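Hard Water, Slow Rinse: Pauline Sedgwick on Bar Soap

Pauline Sedgwick has worked on solid soap formulation at Balogh since the plant switched from liquid hand wash to bars. Her office is next to the cutting line, and the interview was interrupted twice by the stamping press. We spoke on a Thursday, after the morning batch had been poured.

The first topic was water. The town supply at Trilodholm is hard, and most complaints that reach her desk come from there. "People write that the soap leaves a film on the basin," she said. "The film is calcium soap. The fatty acid meets the calcium in the water and drops out as a solid. You can add a chelating agent to slow that down, and we do, but there is a limit to what you can put in a bar before it goes soft."

Softness is the property she measures most. Each batch is sampled after 20 days on the curing racks and again after 60. The sample is weighed, left in a shallow layer of water overnight, scraped, and weighed again. The log now holds 1,217 entries. Sedgwick does not regard it as a large set. "Half of those are one recipe with small changes in the coconut fraction. I would like more data on palm-free bars."

Coconut oil gives quick lather and a bar that dissolves fast. Tallow and palm give a harder bar with a slower, denser foam. Olive oil starts soft and hardens over months. Her colleague Milovan Karagiannis prefers a high olive content and has argued for a longer cure. "Milovan is right about the chemistry," she said. "He does not have to find the shelf space."

I asked about superfatting, the practice of leaving part of the oil unreacted. She keeps it at 2 percent for the Trutis line. "Above that you get a milder bar, and you get orange spots in storage when the free oil oxidizes. We had a pallet go that way in January. The fragrance covered it for a week."

On storage at home her advice was short. A bar should dry between uses, with air on the underside. Standing water turns the bottom layer to gel, and that layer washes away without doing any work. A ribbed or slatted dish is enough. She rinses hers when the residue starts to fill the gaps.

The next trial is an unscented bar for hard water, due on the racks before the summer shutdown. Sedgwick expects the first cut to crack.

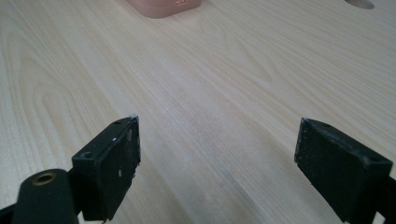
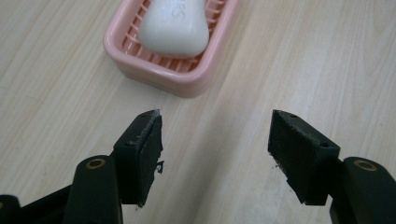 Second photo: a pink soap dish with a ribbed base, on a light wooden tabletop.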